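4.2 Folding light garments on the bed

Use the Lostedeck mat for shirts, vests and other thin cotton items. Heavy bedding and towels are covered in section 4.5.

Before you start

Pull the quilt straight and lay the mat over it with the stripes running away from you. A border of quilt may show at the edges. The mat need not reach the sides of the bed, but it must lie flat where you are going to fold.

Note: A new mat keeps the curl of its packing for a day or two. Roll it the opposite way and leave it overnight.

Opening out the garment

1. Take one garment from the pile and put it down near the middle of the mat.

2. Find two corners on the same side, usually the hem corners, and take hold of one with each side.

3. Lift both corners together and draw them apart until the cloth between them is taut. The rest of the garment can stay on the bed.
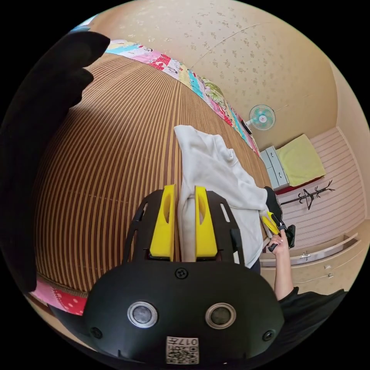

4. Lower the garment towards you and let go of both corners at once. If one side lands short, pick up that corner again and draw it out. Do not drag the whole garment across the weave.

5. Smooth out any creases from the centre to the edges. Turn sleeves or straps inwards so that they lie on the body of the garment.

Caution: Check buttons, hooks and lace trim before pulling. They can catch in the mat and lift a strand.

Folding

6. Bring the left side in by a third, then the right side over it. Use the stripes as a guide to keep the edges straight.

7. Fold the hem up to the middle, then once more to the neckline.

8. Place the folded garment at the pillow end, white items in one stack and coloured items in another.

Note: Very thin cotton may slip open after step 7. Fold it in half once more and put it at the bottom of the stack.

After use

Shake the mat out of doors and store it rolled. Do not fold it. Replacement mats can be ordered from Westirby under part number 1642. The narrow version for single beds is 1667.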